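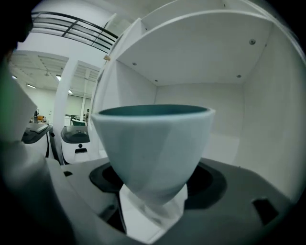
Culline compares two gripper fingers for cup handling

Wednesday, February 3, 2021

Culline has published the first results of a trial comparing two sets of gripper fingers on everyday crockery. The work began in December at the company's test hall in Plovovport.

One set, called Garba, is rounded and smooth. The other, Gellorard, has a flat face with a soft pad. Both were fitted to the same hand-held tool, with the same camera and the same controller settings, and used to pick up cups, bowls and small jugs.

Over the trial, operators recorded 3,023 picks. Of these, 1,879 were made with Garba and the rest with Gellorard. Culline said the uneven split came from a delay in the supply of pads, and that the two sets would be brought level before a full report is written.

Cups with a narrow foot gave the most trouble. The flat fingers tended to tip them when the grip was low, while the rounded ones held better but needed more care in lining up. There was little between the two on bowls. Operators logged 149 drops in all, most of them in the first fortnight.

The company has not yet chosen a set for its robot arms. A further 500 picks are planned on the arms themselves, at a slower closing speed, and a second camera position will be tried at the same time. The pick records will be shared with partner workshops once they have been checked.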